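# Follgate Training Rail System for Racing Yards and Pre-Training Centers

The Follgate running rail is a modular barrier system for private gallops, schooling tracks and pre-training grounds.
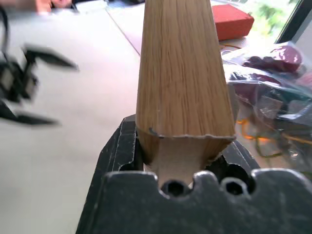
It is supplied by Vodham in complete sections, each with its rail, uprights, ground sockets and joining sleeves. Sections may be ordered singly for the repair of an existing line or in track sets for a new installation.

## Intended use

The Follgate is designed to guide ridden horses at exercise speeds up to and including full work. It is suited to:

- straight and curved gallops on turf, sand or synthetic surfaces
- the inner line of an oval training track
- walkways between barns and the track
- dividing a wide gallop so that one strip can be rested while the other is in use

The system isn't intended as perimeter fencing and should not be used to contain loose stock. Customers who require a secure boundary should order the Nurkano post-and-panel fence, which is listed separately.

## Construction

The rail is a hollow white profile with rounded edges and no exposed fixings on the horse side. Each upright is set back from the rail on an angled arm, which keeps the post away from the horse's legs and the rider's boot. When a horse strikes the rail with force, the arm releases from its socket and the section gives way. It can be reset by hand once the track is clear.

Joining sleeves allow a small amount of movement at every connection. This takes up expansion in hot weather and lets the line follow uneven ground. Sleeves are the same at both ends, and a section can be fitted in either direction.

## Specifications

| Item | Detail |
|---|---|
| Uprights per section | 2 |
| Ground sockets per section | 2 |
| Sections per transport bundle | 4 |
| Sections per standard track set | 224 |
| Rail color | White |
| Arm color | White or green |
| Release | Spring-loaded, hand reset |

Curved sections are made to order. The customer should provide a survey drawing showing the radius of each bend, measured along the line of the rail.

## Installation

Ground sockets are driven or set in concrete, depending on the soil. Driven sockets are recommended where the line will be moved during the year to spread wear on the turf. Concrete sockets are recommended for sand and synthetic tracks, where the line is permanent.

Before work begins, the customer is responsible for marking buried drains, irrigation pipes and cables. The track must be closed to horses until the full line has been inspected and signed off by the person in charge of the yard.

Vodham can provide an installation crew on request. Yards using their own staff will receive a printed fitting guide and one socket gauge with each track set.

## Care and inspection

The line should be walked each morning before first lot. Any arm that is out of its socket should be reset, and any rail with a split or a sharp edge should be removed from use. Rails may be washed with water and mild soap. Solvents and wire brushes will damage the surface and should not be used.

Release springs should be checked at the start of each season and replaced in pairs. Only springs marked for the Follgate should be fitted. Springs from the earlier Enriquez rail are close in size but release at a different load.

## Delivery

Stock sections are dispatched within 21 working days of a confirmed order. Made-to-order curves are quoted individually. Deliveries arrive on a flatbed truck, and the customer must provide a forklift or loader and a firm, level area for unloading. Orders for installation before the yearling intake should be placed by July.

## Warranty and returns

Rails, arms and sockets are covered against faults in material and manufacture for 4 years from delivery. Springs are covered for 2 years. The warranty does not extend to impact damage, vehicle damage or sections altered by the customer.

Unused straight sections may be returned in their original bundles, subject to inspection. Curved sections cannot be returned.

## Related items

- Follgate replacement spring pair
- Follgate joining sleeve
- Follgate gap section with removable rail
- Nurkano post-and-panel fence
- Enriquez rail spares (while stocks remain)

Requests for quotations should state the total length of the line, the type of surface and the number of crossing points required.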